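Progress report, Wamton cell
Submitted to the Galindo program office, July 12, 2022
Prepared by Soledad Alvarado, Jerside

The two-arm station is back in use after the wrist service described in our last report. Both wrists were opened, cleaned and greased, and the bolts were torqued to the maker's table. The left hand got new finger pads. The right hand kept its old ones, which still measure within limits.

We reran the full joint calibration with the arms unloaded, then again with the hands mounted. The left elbow needed a second pass. Offsets are saved on the controller and on the Voltari share, along with the old values.

Grip checks restarted last week. The plan calls for 212 grasps per hand, all on small boxed devices set flat on the table. The left hand has finished 100 and the right hand 68. The right is behind while we sort out a slow thumb return, probably a cable tension problem.

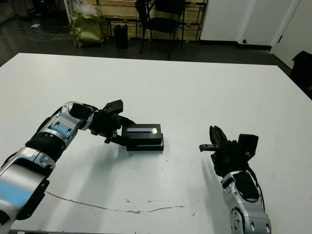 Grip force stays at the low setting until both hands have finished the set. After that we will raise it in steps and log motor current at each one. The forearm cable on the right side will be rerouted at the same time.

Spending this period was for pads, grease and a spare thumb cable. We ask to move up to $3000 from travel to parts to cover a second set of finger pads. The next report will come in August with the complete grip results.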